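Ticket 94: Connector insertion, reported success rate does not match what I get
Project: Bristunen
Opened by: Polyxeni Papadakis
Assigned to: Alaric Okafor
Priority: high
Status: reopened
Opened: 3/9/19

Summary

The draft of the methods section says the two-arm policy plugs the small wire connector into the board and that it "generalizes to board pose." I ran 20 trials with the same checkpoint and got 8 clean insertions. I don't think the draft claim stands and I'd like it pulled until we know what the number means.

Steps to reproduce

Load the Wekix checkpoint, the one trained on 600 demonstrations. Start both arms from the home pose. Set the board on its container, run the task, score by hand. I moved the board a little between trials and turned it a little on some of them. Nothing exotic.

Expected: what the draft says.
Got: the arm with the wires reaches the right neighborhood, hesitates, and comes down next to the connector or on the edge of it. The other arm mostly behaves.

Reply, Okafor

Can't reproduce on my side. I get good insertions all morning with the same checkpoint. Did you recalibrate after the cameras were moved? That was my first thought, and it has bitten us before. Please rerun the calibration and attach the log.

Reply, Papadakis

Recalibrated, log attached, error is inside our usual limit. Same behavior. I also swapped the fingers on the gripper for the spare pair in case of wear. Same behavior.

Question back to you: when you say good insertions, where is the board? Are you putting it down by eye or against the tape marks?

Reply, Okafor

Tape marks. They're there so the trials are comparable.

Reply, Papadakis

Then I think we have found it, and I don't like it. If the board always sits on the same marks, a policy that ignores the cameras and replays an average path would score well too. I pulled the start poses from the demonstration set. The boards are all in nearly the same spot. The "pose variation" in the draft is the wobble you get from a person putting a board down on two pieces of tape.

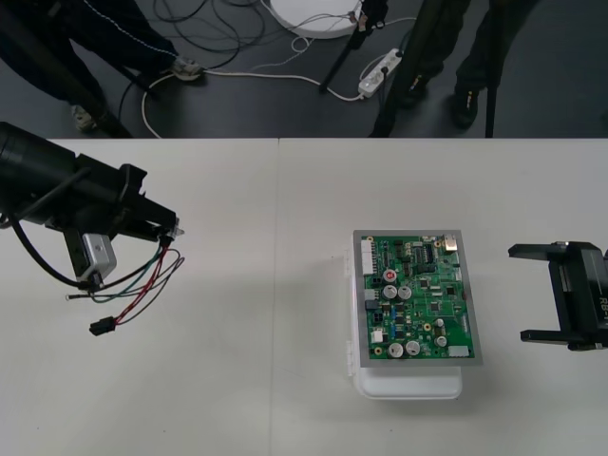

So I tried the obvious check. I covered the lens on the overhead view and ran it on the tape marks. It still went for the connector as if nothing had changed. The wrist views may be doing some work in the last stretch, I'll grant that much, but I wouldn't bet the paper on it.

Reply, Okafor

Okay, that's uncomfortable. I repeated the covered lens run and saw the same thing. I'd still argue the last stretch is visual. With the board nudged slightly off the marks I do see a correction before contact — small, but it's there.

Could the height be part of it? The board rides on top of the container, and the Riviere bench we compared against has it flat on the table. The depth estimate could be off by the difference.

Reply, Papadakis

Possible, but a height error should be the same on every trial, and my misses go sideways. I also wouldn't count a correction you judged by watching. Measure it from the logged tip position and I'll believe it. Wires hanging off the arm swing around enough that anybody can see a correction if they're hoping for one.

I'd also like scoring done by someone who doesn't know which checkpoint is running. My own trials included.

Resolution (partial)

1. "Generalizes to board pose" removed from the draft.
2. Tape marks come off the table. Start poses are drawn by the Ollov script and the board is placed to match.
3. Covered lens run added as a baseline and reported next to the main result.
4. Okafor to extract tip positions and plot them against board offset.

Reopened, Papadakis

Item 2 is not done. The script is writing the same seed every time it starts, so all the "random" poses come out in the same order. Please fix before anyone records more demonstrations. Item 4 still open.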